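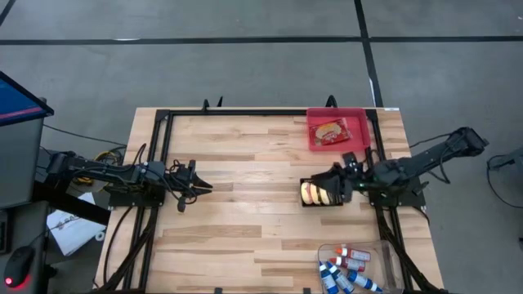

The two-armed bench at the Flostow open day, with the right-hand arm at the tray.

I should say up front that I'm a hobbyist with a shed and a bad back, and nobody's idea of an industrial buyer. But I've been toying with the idea of a small pair of robot arms for a while now, and when Flostow put a notice up in May saying they were opening their workshop for an afternoon, with the Clutis bench set up so visitors could see it going, I had my coat on before I'd finished reading. So treat this as a review of the bench from someone who spent a good long while leaning over it, asked far too many questions and came home with a leaflet and a headache.

The basics first. The Clutis is a table with a black aluminium frame sat on top, and an arm fixed at either side so they both reach in towards the middle. You can buy the arms and frame without the table, and I'd seriously think about that if you've already got something solid. Mind you, the tabletop is lovely! Pale butcher-block wood, all long strips, the sort of thing you'd be pleased to roll pastry on. I was expecting grey laminate and a smell of oil.

The frame is the bit I liked best, and I know that's a dull thing to like. It gives you rails down both sides and along the back, so there's always something to fix a clamp to. My own bench at home has nowhere to put anything and I end up with tape everywhere. The arms have their own black plates by the side rails, and I gave the frame a good shove (with permission) and it didn't budge.

The arms themselves are black, fairly slim, and have cables looping along them. This is my first grumble. I'd hoped for something a bit tidier, and every time the left one swung about I found myself watching the cables and not the gripper. The chap showing us round said they'd had no snags with them, and they do sell a sleeve kit, but it's extra, and at this price I think it ought to be in the box. There are more cables running off down the front as well, so plan where your feet are going to be.

Now the grippers. Two fingers on the left one, opening and closing in parallel, nothing fancy. There's a little green light on the one I was standing nearest, up by the wrist, and I got very fond of it. The job while I was watching closest was to do with a small black tray with three pale yellow rings stood up in it, side by side. I'd have said apple, the woman next to me was quite sure it was pineapple, and we never did settle it. The right arm came down over the tray and went for the edge, and I thought it was pleasingly gentle about the whole business. I've seen people treat a fruit bowl worse.

Other bits and pieces were laid out for it too: a red bin in the far corner with a snack packet in it, and a clear tub of those little plastic dropper bottles. The bottles interested me more than the food did, as I mix my own wood stains and decant them into something very similar. I asked if it could pick one out from a jumble and stand it up. They had a go. It took two tries and I could have done it in the time it took the arm to make up its mind, but it got there, and the bottle wasn't squashed, so I'm calling that a pass.

Speed, then, is my second grumble. It's slow. They did tell us it had been turned down for visitors, which is fair enough with people's noses that close, and I'd have liked five minutes of seeing it at full tilt from behind a line. If you're hoping to pack orders on it, ask to see that before you part with any money.

Teaching it a job looked easier than I'd feared. Flostow use a program called Zalewska, which you run on an ordinary computer with an ordinary mouse, and I was allowed a turn. You save a position, move the arm, save another, and so on. I had it lifting and lowering within a few minutes and felt terribly clever. Then I tried to get the two arms taking turns and made a complete hash of it. The manual is 60 pages and I suspect I'd need most of them.

Noise: hardly any. You could chat over it quite happily, and we did.

Prices, as quoted to me on the day. The full bench with both arms is £1,818, and one arm with the frame is £1,000. A spare gripper is £550, and that made me wince, I'll admit. For comparison I've also looked at the Tenano, which is a single arm on a plain base. It's a neat little thing, but you have to sort out all your own mounting, and after an afternoon with those rails I don't think I could go back.

Would I buy one? The one-arm version, yes, probably, once I've cleared the lathe out of the way. I'd get the sleeve kit with it and I'd want a longer lead for the computer. Four stars from me, and it would be four and a half if they dropped the price of that gripper. Flostow say they'll be opening up again later in the year, so do go along if you're anywhere near, and wear decent shoes because it's a concrete floor and there weren't many chairs.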